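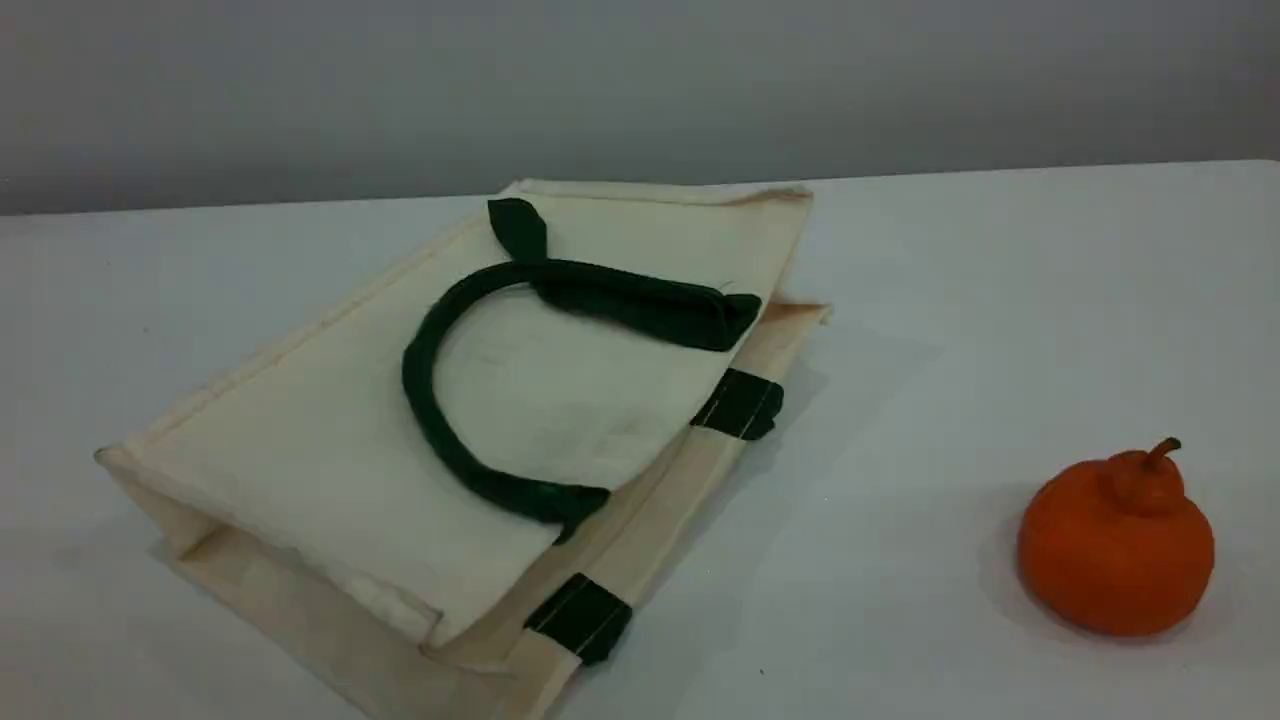
Yee-man Mak wants to know if you can plant a potted shrub in heavy clay without trucking in a load of new soil, and if the fancy planting mix is worth the money. Yes to the first, no to the second! I garden in Hinanberg, where you could throw pots with what comes up on the shovel, and I've been planting this way for years.

Water the pot first. I set mine in a tub for 45 minutes while I dig (and have a coffee, let's be real).

Now the hole. Go wide, two or three times as wide as the pot, and no deeper than the root ball. I used to dig way down and fluff up the bottom, and then everything settled and my poor viburnum ended up sitting in a bowl. If the sides look shiny where the shovel slid past, rough them up with a fork. Clay glazes over like a donut and the roots just go in circles.

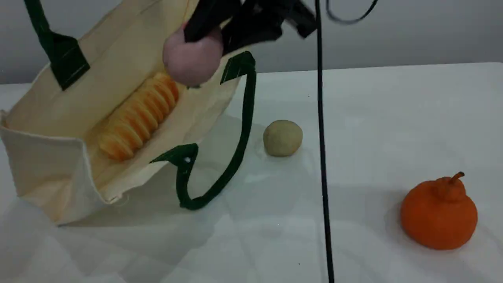
Once the shrub is out of its pot, look for circling roots. Tease out what you can with your fingers. The really stubborn ones I slice, top to bottom, in three or four places with an old bread knife. It feels mean, but do it anyway.

Set the shrub so the top of the root ball sits an inch or two above the ground around it. Then fill in with the same clay you dug out, broken up into crumbs. No peat, no bagged mix, no gravel at the bottom. A pocket of fluffy soil inside clay fills up like a bathtub every time it rains. I learned that with a $165 Rustix from Zivmont, and I'm still sore about it.

Don't stomp it down. Push the soil in with your hands, water slowly, let it sink, then add a bit more.

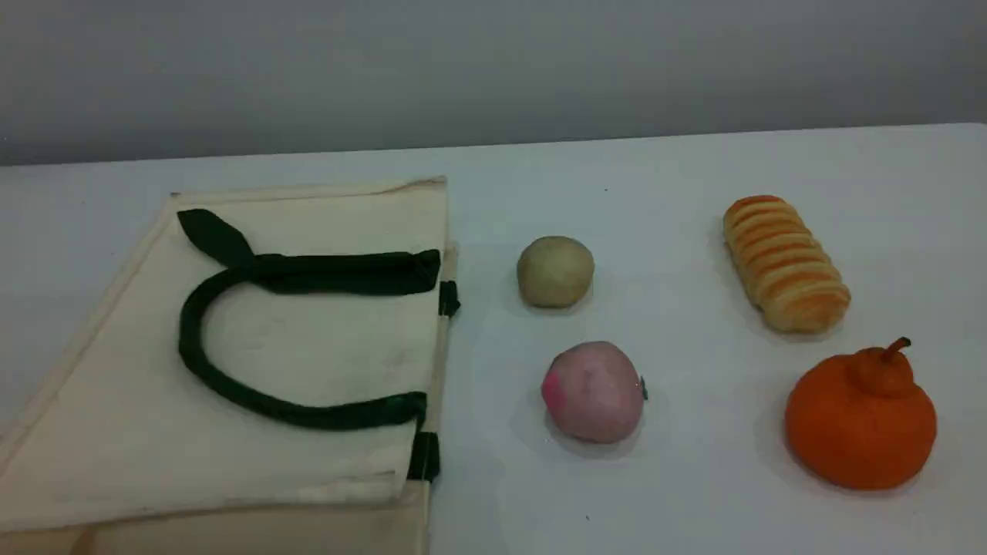
Canvas tote bag and food on a white table

Compost goes on top, and mulch on top of that, with a few inches of bare ground left around the stem. Water deeply every 7 days if it doesn't rain, but poke a finger in first. Clay can look bone dry on top and be plenty damp underneath, and more of my shrubs have drowned than dried up.

If your ground is sticky in March, leave it alone! Squeeze a handful, and if it stays in a shiny lump when you poke it, go clean your tools and try again next week.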